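**Robot club: the weighing project is moving!**

If you walked past the upstairs lab on a Wednesday this term and heard cheering, that was probably us. The weighing project has gone from a sketch on the back of a lunch menu to something that runs, and I want to get it all down before everybody leaves for the summer and forgets who did what.

Quick recap for anyone who missed the November issue. The club picked one job for the whole school year: get the robot arm to portion out dry goods for the Dredden food pantry. The pantry gets beans, rice and lentils in big sacks and hands them out in small bags, and filling those small bags by hand takes ages. So the challenge we set ourselves was simple to say – pick up a bag, put it on the scale, read the weight, decide if it's right, move it to the correct side of the table. Simple to say!

We split into two teams. Team Treda took the arm and the gripper. Team Heltero took the scale, the weights and the sorting rules. (The names come from a long argument over pizza and I'm not going to reopen it.) Each team kept its own notebook, and both notebooks are going on the shelf by the lab door so next year's members can see all the wrong turns as well as the good ones.

The wrong turns were great, by the way. Treda spent most of the winter on one question: how do you set down something floppy? A block is easy. A block stays the shape you left it. A bag of lentils slumps, rolls, hangs over the side of the pan and rests on the table, and then the scale tells you it weighs a lot less than it does. The first version of the program came straight down and let go. The second came down, waited, and let go slowly, and that was better, but the bag still leaned. What we have now stops just above the pan, lowers the last bit at a crawl, opens the gripper and then backs off straight up before it swings away. Backing off straight up was Treda's idea from a very late session, and it cured a whole family of problems where the finger dragged the bag along with it.

Heltero had a different sort of headache. You can't trust the first number a scale gives you, so the program has to wait until the reading settles. Wait too short and you get nonsense, wait too long and a person with a scoop beats you easily. They landed on 2 seconds after trying pretty much everything else, and they wrote a neat little check that throws out the reading if it's still drifting and tries again. They also taught the program to re-zero between bags. Sounds dull, but forgetting it cost us an entire afternoon in March, with every bag coming up a little heavier than the last and all of us blaming the lentils.

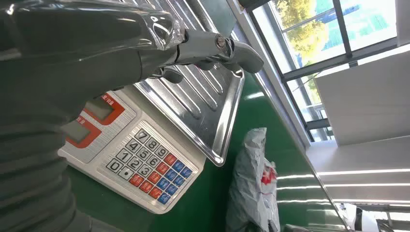

Henk Van Acker wrote in after our open lab to say that he'd expected a race and got something closer to watching a careful cook, and that the pause over the pan was his favorite part. He also asked whether the arm could cope if the scale got bumped out of place between runs, and suggested we try it on purpose before somebody's elbow did it for us.

So we tried it! We turned the scale to an angle, ran the program exactly as it was, and the bag came down half on the pan and half off. Fair point, Henk. For now the fix is a strip of tape on the table and a house rule that whoever starts a run checks the scale first. The better fix is to have the program find the pan through the wrist camera each time and work out its own approach, and two of our members have already started on that. It works on a bare table. It gets confused when the light from the windows bounces off the metal, so there's plenty left for the fall.

Now for the numbers, which I know some of you skip straight to. Our last full session was our longest ever: 108 bags attempted, 90 of them weighed and moved to the correct side with no human help. The rest were mostly bad grips. A few slid off the pan, and one somehow got put back exactly where it came from, which the whole room applauded. Compare that with our first try in the winter, when we stopped early and went home grumpy, and I think we can be really pleased.

The heaviest thing we test is 3000 grams of rice, and the gripper does fine with it as long as the bag isn't packed too smooth. A bunched top helps a lot. If there's something to grab, it grabs.

Some thank-yous. Van Rooij, the hardware store on the corner, gave us a box of clamps and a roll of clear tubing that we're still finding uses for. The pantry lent us real sacks so we weren't practicing on bags of sand forever. And the parents who drove people home after the late sessions deserve far more than the cookies we gave them.

What's next:

- Finding the pan by camera, in daylight as well as under the lab lights
- A second gripping method for slippery bags
- A trial morning at the pantry, once the first two are solid
- A proper write-up, with both notebooks typed up (help wanted, please!)

The club starts again when school does, same evening and same room. You don't need to know any programming to join. Half of this year's team had never written a line of code, and one of our best finds, the slow last bit of the drop, came from a member who'd joined that same week and just got tired of picking lentils off the floor.

If you have old kitchen scales at home, any kind, working or not, we'd love to have them for the beginners to take apart. Drop them in the crate outside the lab or hand them to anyone in a club shirt.

*Sent out 26 June 2026*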